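**Wire mesh baskets** are open-top containers made from fine metal mesh held in a sturdier rim. They turn up on desks, in pantries and on workshop shelves, and they're a wonderfully simple answer to the problem of small things spreading across a table!

## Form and sizes

Most desk baskets are rectangular, with a thick rim that keeps the mesh from bending out of shape. Black is the everyday finish, though silver and white are common too. The Sustmont pattern, a long-time favorite in shared offices, is 341 mm long and holds 4 standard pantry jars standing upright - a very handy size for a table that has to be cleared quickly.

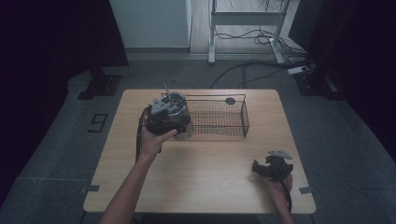 *By the Household Objects desk, Fistham Open Encyclopedia*

## Use with jars

A glass jar with a metal lid and a mesh basket make a lovely pair. The open grid lets you see what's inside from any side, and the rim gives you something to hold when the whole lot has to move. Heavy jars go in first, along the long wall, with lighter ones filling the gaps. Wuisan, whose kitchen range is sold mostly to schools, adds a felt liner to stop glass from rattling against the wire.

## Care

Dust gathers where the mesh meets the rim, and a soft brush (an old toothbrush is great) gets it out in no time. Baskets with a painted finish should be dried right after washing. Stustance lists a limit of 31 pounds for its largest model, while the smaller ones are meant for pens, packets and spice jars.

## See also

- Letter tray
- Pantry jar
- Drawer divider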